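**School assembly in a 702-seat gym: one wireless mic or two?**

**rpriedite** | 2020-03-13
Booked for a K-5 assembly at Trundlow Elementary, 912 students split over two sittings. The house system is two ceiling horns on a 70-volt line, no sub, no monitor. My usual rig is one headset into a powered speaker on a stand. Do I patch into the house or ignore it?

**S. Zamani**
Ignore it. Ceiling horns smear consonants and the back rows lose every punch line. Two powered speakers, front corners, 4 feet above seated head height. Delay is not needed at that depth.

**mets_a**
Disagree. With two speakers up front you'll have the first three rows covering their ears. I measured 102 dB at row one in a gym like that, with row twenty barely hearing the story. Use the house for fill at low level and keep your own box for presence.
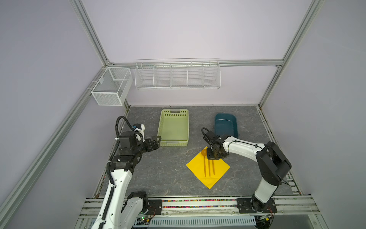 *Arms on either side, light green basket.*

**S. Zamani**
102 is a gain problem. Raise the stands and tilt down.

**rpriedite**
My stands don't tilt. Does anyone know if the Brovel headset feeds back under ceiling horns? Mine is the older one with the omni capsule.

**Reet O.**
Omni under horns will ring somewhere near 2 kHz. Notch it before the kids come in, then recheck with the room full. Also ask for the mixer key in writing. At Stimitlow the rack was locked and the principal was off site, so I did 45 minutes unamplified.

**mets_a**
Agree on the key. A cardioid headset solves most of the rest.

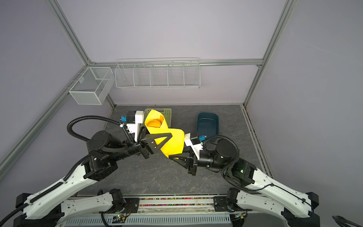 *Yellow cloth, held between the two grippers.*

**S. Zamani**
Cardioid pops when the performer turns his head, and he does puppets. I'd keep the omni and skip the house feed.

**rpriedite**
Going with two boxes on borrowed tilting stands, house off. Handheld as backup for the student helpers. Setup is one hour before the first sitting. Still need a 50-foot XLR if anyone near Trundlow has a spare.

**Reet O.**
I have one. Sent you a message.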